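# Gripper stall fault - FAQ

Updated 10/10/2025. Covers the two-arm benches at Pullholm running the Wike controller.

**What happened?**

In February the right arm on bench 2 stopped holding its grip force partway through a sorting run. The fingers opened on their own and the controller logged no error. Nothing was broken and no one was hurt. The same thing came up on 6 more runs before we pulled the bench from use.

**What was the cause?**

A worn connector at the wrist. When the cable flexed past a certain point, the gripper lost its force signal and went to its default state - open. The Molaver firmware treated that as a normal command.

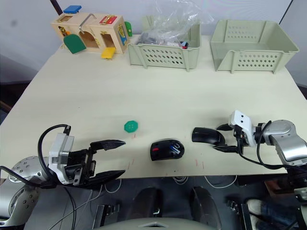
**Can I keep running while I wait for the replacement cable?**

Stay at low speed and handle only light items. Stop the run if the fingers move without a command, and tag the bench out.

**How do I check a wrist connector?**

1. Press the emergency stop and wait for the arm to settle.
2. Look for bent pins or cracked housing.
3. Power up, stand clear and run the grip test for 100 cycles.

One unplanned opening is a fail.

**Is the firmware fixed?**

Yes, in version 7. A lost signal now holds the fingers in place and raises a fault. Don't clear that fault from the Stillidum panel until you've checked the wrist.

**Who do I report to?**

Araceli Bravo. Include the bench number and the run log - screenshots of the log are fine.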